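Saturday Bread
by Roland Lockwood
May

The bakery in Watel opened at seven, and by ten minutes past there was always a queue, because old Mrs Histier would not be hurried for anyone, and because she liked to ask after your mother before she asked what you wanted. I was thirteen the summer I went to work for her. My mother had arranged it over the counter one morning while I stood there holding the dog's lead, and by the time we got home I had a job and an apron that came down to my shins.

I was not much use at first. I burned my wrists on the trays and put the seeded loaves where the plain ones went, and once I gave a man from the ferry a whole tray of currant buns when he had paid for two. Mrs Histier only watched him go down the hill with them held out in front of him like a hat he had found, and said that he looked as though he could do with feeding.

Her lodger was a man called Zhong, who had the room over the ovens, the warmest in town, and who came down every morning in his socks for the end of the first loaf. He had been a ship's cook, or possibly a ship's carpenter (it depended on the evening and on who was listening), and he was forever going to go home to Binalel once the weather settled. He talked about the place so often, the steps down to the harbour and the lemon trees in oil drums and his sister's terrible singing, that I could have drawn you a map of it, and I had never been further than the end of the bus route.

"When the weather settles," Mrs Histier would say, sliding him the butter, and the two of them would look out at the street, where it was very often perfectly fine.

I had a little brother in those days who followed me everywhere, and on Saturday mornings he was allowed to sit on the flour sacks so long as he kept quiet. He would bring a ball with him and roll it along the floorboards to Zhong, and Zhong would stop it under his foot without looking down and roll it back, and go on with whatever he was telling us about the sea. It must have gone to and fro across that floor for hours, all told.
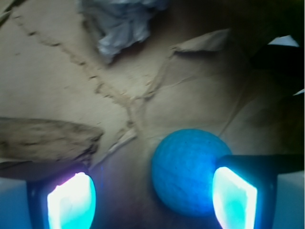

The Letter

It came at the end of the summer, in a thin envelope with a great many stamps, and Mrs Histier propped it against the till, where it stayed all morning while we served round it. Zhong had gone down to the quay to see about some rope. I don't think I have ever sold bread so badly. She gave the vicar the wrong change and he was too frightened to mention it.

When he came in he read it standing up, in his boots for once, and then he folded it and said that his sister had married again and wanted somebody at the wedding who would tell her the truth about her voice.

"Well," said Mrs Histier. "The weather's settled."

"It has," he said, and looked sorry about it.

She baked for him all that night. I know because I stayed – my mother said I might – and carried the trays, and didn't burn myself at all. There were far too many loaves for one man on one boat, and he took every one of them, in two flour sacks tied at the neck, and kissed her on both cheeks in front of the whole queue. My brother cried and had to be given a bun.

She kept the room empty through the autumn. She aired it and changed the sheets, and each morning she still cut the end off the first loaf and put it on the saucer by the butter, and some time before dinner, when she thought I was busy with the floor, she ate it herself.

Then one wet morning, with the rain coming sideways up the hill and the shop not yet open, we heard somebody knocking the mud off his boots on the step. Mrs Histier went on wiping the counter. She wiped it right to the end and back again, and then she told me to put the butter out.

Last updated: May
Contact | Copyright Roland Lockwood | Back to top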